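About us
Posted 2026-03-08 by the Ratcombe desk

Etis is a small laundry and linen room in Ratcombe. We wash, dry, fold and send back. Tea towels, napkins, aprons, table linen, the odd christening gown.

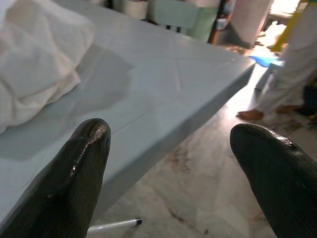 We started with one machine and a folding table in the back of what used to be a shoe repair shop. Still in the same building, but we took over next door in June and knocked through, so there is finally room to walk past each other. Most of our work is for cafes and guest houses, 40 of them at the moment, plus whoever comes in off the street with a bag.

What we do, quickly

Wash and fold. By the bag. Bring it before ten, back the next working day. Please check pockets for pens and tissues, we do look but things get through.

Table linen. Cloths, runners, napkins. Washed, pressed, folded to whatever size fits your cupboard – tell us once and we write it on your card. Stains get treated by hand first. Red wine mostly comes out. Candle wax is slower, turmeric we make no promises.

Cloths for kitchens. Plain white ones, ours, on hire. You get a clean stack and we take the used ones away. Minimum 30 a week.

Mending. Hems, loose loops, small tears. No zips at the moment, sorry.

How we fold

People ask, so. Everything gets tipped out on the table and shaken first. Then flat, edges matched, in half, in half again, and into thirds if it is a towel. Fold on the outside so a stack can be picked from the front. Napkins go in bundles of six with a paper band. We stopped using elastic, it left marks. If you like them done another way just say, Shokri next door has theirs rolled and thats fine by us.

The table gets wiped down between customers and again at close. Floor swept whenever there is a gap, mopped at night.

Who we are

There are 6 of us, some part time. New people begin on tea towels, then napkins, then sheets, which take two of you and a bit of patience. We pay for training days and shut early for them, dates go on the door.

Prices and the rest

Price list is on the counter, or ring and we will read it out. Delivery is free in Ratcombe. Bindolmont run goes twice a week, small charge. Accounts are monthly. Lost something with us? Tell us soon as you can – there is a shelf for odd items and we keep them 70 days before they go to the charity shop.

Parking at the back, two spaces, mind teh step.

Recent
Opening hours over the spring holidays
Hiring kitchen cloths: how the weekly swap works
Getting wax out of a tablecloth
Bindolmont round: new drop-off times
Part-time folder wanted, mornings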